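Llevo tres semanas usando Stundeo para apuntar pájaros y todavía no sé si estoy haciendo ciencia o rellenándole la base de datos a alguien. Me lo recomendó Teodoro Cabanatuan en junio, a pie de laguna, con ese entusiasmo que le entra cuando descubre una aplicación nueva. Yo seguía con la libreta de tapas verdes y un lápiz atado con cordel. Me dijo que así mis datos no servían para nada. Le contesté que para mí servían bastante.

Lo que me convenció fue la lista de la comarca. Según el mapa de Stundeo, en nuestra cuadrícula se ha citado el torcecuello, el alcaraván, la curruca mirlona y, agárrense, el zarapito fino. El zarapito fino. En una charca de riego donde el agua llega, en un buen año, a media bota. Pinché en la cita para ver quién la firmaba y salía un usuario sin nombre, sin foto, sin comentario y con la marca de «validada» al lado. Escribí para preguntar. Me respondieron a las dos semanas que el registro había pasado los filtros automáticos y que si tenía dudas podía votar en contra. Votar. Como si la presencia de un ave se decidiera por mayoría.

Ya sé lo que me van a decir, porque me lo han dicho: que el volumen compensa el error. Que con 700 listas por temporada da igual que alguien confunda un andarríos grande con uno chico. Yo no lo veo tan claro. Si los errores se repartieran al azar, quizá. Pero no se reparten al azar, van todos en la misma dirección, hacia lo raro, lo bonito y lo que da puntos. No he visto todavía a nadie que se equivoque apuntando de más un gorrión. Y tampoco he visto a nadie apuntar los gorriones como es debido: en la mayoría de las listas que he abierto hay una rapaz, un martín pescador y, al final, una equis en «gorrión común», que significa que estaba allí y que no apetecía contarlo.

Luego está la parte del sonido. Stundeo escucha el canto y te propone la especie con un porcentaje. La probé en el soto, a las seis y media de la mañana, con un ruiseñor bastardo cantándome a dos pasos, que es un canto que reconoce cualquiera que lo haya oído una vez y se haya llevado el susto. Acertó, no voy a negarlo. A los diez minutos me propuso un carricerín real donde sólo había un carricero común con ganas de lucirse. Un principiante habría aceptado la propuesta. Un principiante, de hecho, no tiene con qué rechazarla, y ahí está mi problema con todo este asunto.

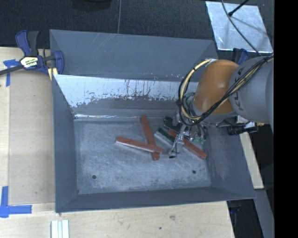 Teodoro sostiene que la máquina aprende y que dentro de poco se equivocará menos que nosotros. Puede ser. Pero aprende de lo que le confirmamos, y si le confirmamos carricerines porque nos lo ha sugerido ella, no acabo de ver de quién está aprendiendo. Se lo dije con un café delante y me llamó cascarrabias. Reconoció, eso sí, que tres de sus citas del invierno pasado las había aceptado sin mirar el pájaro, «porque sonaba a eso». Teodoro lleva media vida con prismáticos al cuello. Imagínense los demás.

Por comparar, me descargué también Travance, que viene de la gente que hace senderismo y que trata las aves como un extra, al lado de las fuentes y los refugios. Es peor en casi todo. La taxonomía está anticuada, los nombres en español parecen traducidos por un sobrino y el selector de número sólo ofrece «uno», «varios» y «muchos». Pero tiene una cosa que echo en falta en la otra: te obliga a escribir cómo lo has identificado. Hay un campo de texto y no puedes guardar si lo dejas vacío. La gente pone «por la pinta» o «era marrón», de acuerdo, y sin embargo ese «era marrón» me da más información sobre la cita que cualquier porcentaje.

Ya puestos, los prismáticos. Me preguntaron en los comentarios de la entrada anterior por los Benkirane de 300 euros que están por todas partes. Me los dejaron una mañana entera. En el centro de la imagen son muy dignos, en los bordes se deshacen, y la rueda de enfoque tiene un punto muerto que a mí me desespera con los mosquiteros. Si alguien empieza, que los compre sin remordimientos. Si alguien ya tiene unos que funcionan, no entiendo para qué. Eso de que «revelan detalles del plumaje que antes pasaban desapercibidos», como dice la caja, lo he leído en todas las cajas de prismáticos de mi vida, y los detalles del plumaje me siguen pasando desapercibidos con la misma frecuencia.

Vuelvo a los datos. Hace 22 años que cuento las fochas de la laguna desde el mismo sitio, el murete de la compuerta, siempre al amanecer y siempre de izquierda a derecha. Es un método bastante tonto. Tiene la ventaja de que es el mismo método tonto todos los años, y cuando un invierno bajan de golpe puedo decir que han bajado ellas y que no he cambiado yo. Intenté meter la serie entera en Stundeo. El formulario de importación me pidió hora de inicio, hora de fin, distancia recorrida y número de observadores para cada visita. Distancia recorrida: cero, estoy en un murete. No admite cero. Puse 50 metros, que es lo que hay desde donde dejo la bicicleta, y desde entonces mis fochas constan como observadas en itinerario. Es una tontería, pero el que use esos datos dentro de unos años va a creer que yo paseaba.

Escribí otra vez al soporte, y esta vez contestaron enseguida, para decirme que el cero estaba «en la hoja de ruta». También me ofrecieron probar Seleck, que por lo que entiendo es un módulo de pago que limpia las listas antiguas y les completa los campos vacíos. Les pregunté con qué los completa. Con valores estimados a partir de observadores parecidos, me dijeron. Lo leí dos veces. O sea que cuando en mi libreta falta la hora, porque aquel día tenía las manos heladas y no la apunté, el programa pone la hora a la que habría ido alguien como yo. Prefiero el hueco. Un hueco se ve.

No quiero que esto se lea como que estoy en contra. Hay cosas buenas. El mapa de migración de la golondrina común, por ejemplo, con las fechas de primera llegada moviéndose hacia el norte, es una maravilla, y me he quedado mirándolo más ratos de los que confesaría en casa. También me ha servido para saber que hay otra persona contando en la laguna por las tardes, cosa que ignoraba, y cuyas cifras de fochas se parecen mucho a las mías. Le he mandado un mensaje. No ha respondido, pero sigue subiendo listas, con sus gorriones contados uno a uno, así que me cae bien.

De momento he decidido lo siguiente. Apunto en la libreta, como siempre, y por la noche paso a Stundeo sólo lo que he visto con los ojos. Lo oído lo pongo si lo conozco, con el sonido de la aplicación desactivado. Las dudas se quedan en la libreta, con su interrogante. Teodoro dice que así pierdo la mitad de las citas, y seguramente tiene razón en la cuenta.

Del zarapito fino, por cierto, ya hay dos votos en contra. El mío y el de Teodoro, que se hizo de rogar. Sigue validado.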